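Sim & Control board > Methods and results
Thread: Wrist view only vs. wrist plus overhead, block and box task

jvida_sim
Posting numbers because two people asked. Task is the tabletop clutter one in simulation: small blocks, a couple of open-topped boxes, two arms. Policy was trained on Strand demos, 500 episodes, and evaluated on 500 new layouts. With wrist plus overhead views it finished 416. I have not run the full wrist-only set yet. I did 12 layouts by hand and did not like what I saw, mostly hesitation when the target was near the table edge.
-- Jolán Vida

mokard_user
What counts as finished? If it's "block inside box at the last step" you'll be counting blocks that are still in the gripper. We got burned by that in July.

jvida_sim
Block inside box, fingers open, arm back above the rim height. Checked from sim state, so no images involved.

a_egger
Fine as a definition. My problem is with the comparison. An overhead view gives you the whole layout on every step, so of course it helps. If you want to claim the wrist view is weak you have to give that policy some history. One frame in and one action out is not a fair setup.

jvida_sim
It gets four frames. I should have put that in the first post.

a_egger
Four frames at what spacing? If they're consecutive they are nearly the same picture.

jvida_sim
Consecutive. OK, I see the point. I can space them out, but that means retraining, and the Drirkov queue is full until next week.

tallgrass
I don't agree with Alois here. Most people who deploy a wrist-only policy run it with short history, so the number is useful as it stands. Report it with the setup written down and let readers decide.

a_egger
Useful as a number, yes. The title of the draft says "wrist views are insufficient" and that's a bigger claim than what was tested. Change the title and I have no complaint.

mokard_user
Did you randomize the lens? We trained on a flat pinhole view and then switched to a wide round one in Fikance, and everything near the rim went bad. It took us a while to find because the middle of the view was fine.

jvida_sim
Same wide lens in training and eval, small jitter on the pose, none on the distortion. Colors and block positions are randomized. Shadows are on. The second arm can be in view too, and I have not separated out those layouts. That could be part of the hesitation -- I don't know yet.

tallgrass
Separate them out before you retrain anything. It's just a filter on the logs.

jvida_sim
Will do. Plan for now: split the 500 by whether the other arm is visible at the first step, then retrain with spaced frames when the queue opens. The title is changed to "Wrist views with short history" until then. Adding one wrist frame from the sim so we're all talking about the same kind of input.

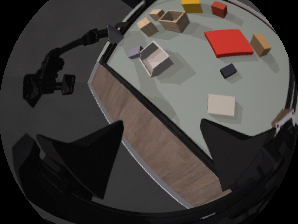
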